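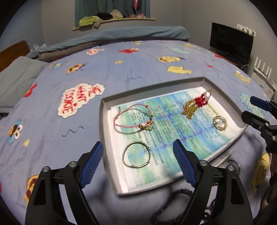
### 3.2 Sorting small accessories at home

Storage of bracelets and hair pieces in shared bedrooms. Most households in the July round (40 in all) had no jewelry case. They used whatever shallow box was around, often lined with a printed sheet, and did the sorting on the bed. Soft surface, good light, nothing rolls far. We logged 3522 placements, by item type and by where in the box the item ended up.

Cord and bead bracelets behave differently from bangles. A bangle keeps its shape, sits flat, takes up a full circle of floor space. Cord collapses. Beaded strands do a bit of both and tend to get put down as open loops, so two of them use up a low box fast. Tasseled pieces went in a corner more often then not, away from anything they could catch on. See Figure 4 for a box part way through sorting, with a black cord bracelet and a round-bead one held over the bed and a dark blue one on the sheet.

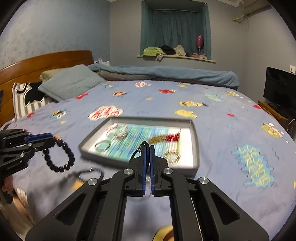

Figure 4. Bracelets in and around a shallow box on a bed.

Shuzhen Fu objected, on reading the first draft, that a box with no dividers is hardly storage and we should call it a tray. Fair. We kept "box" becuase the households did, and the coding sheet was already printed.

Tangles: 600 of the placements put one item partly over another. Mostly cord on cord. Bangles over cord were rare and easy to lift off again. Pieces left outside the box at the end were coded as unsorted, even when laid out in a neat row. Hair sticks come up a lot here, too long for the smaller boxes. Lid use is in 3.3.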